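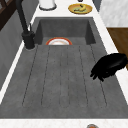

Awuor Mrema wrote in after my last column to say that hand-washing dishes is a waste of a life, and that I should buy a machine and get over it. Fair enough! She's probably right about the time. I still don't want one.

I've owned a dishwasher once, in the apartment in Bandimstead, and what I remember is the rinsing. You rinse, you load, you argue about the loading (forks up, forks down), and then the one pan you need is in there with two hours left to go. My evenings didn't get any longer. I just spent them annoyed.

These days I wash up for 30 minutes or so after dinner, usually with the radio on, and my kid tells me things over the suds that she'd never say across a table. In October she told me she wanted to quit the violin. We got through the whole roasting tin on that one.

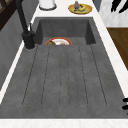

*One plate to go.*

I know, it's easy to be romantic about it when there are 3 of you. If I were feeding a houseful every night I'd be pricing machines by breakfast. And I do hate graters. But people keep talking about chores as if they were hours stolen from real life, and some of mine have been pretty good hours. So Awuor, keep your machine, and come over some night. I'll wash, you dry.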